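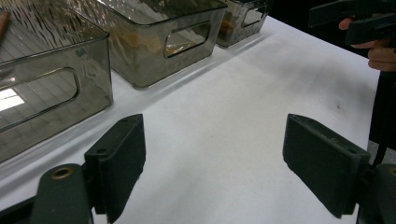
So the gripper build (I've been calling it Cludon, don't ask) finally has its second hand, and I spent most of Sunday at the shared workshop trying the pair out. I dragged a row of those smoky see-through bins onto the white table, the ones with the cutout handles, and that's been my sorting course ever since! The dark pads still twist if I squeeze hard, so I'm reprinting the left arm at 5 mm thick. Nearly 300 picks to go before I trust the screws.

Comments

Which filament for the arms? Mine cracked in May.

Love the bins, my shop needs those.

Recent posts
Skomel bearings, round 3
Rewiring the Gastov lamp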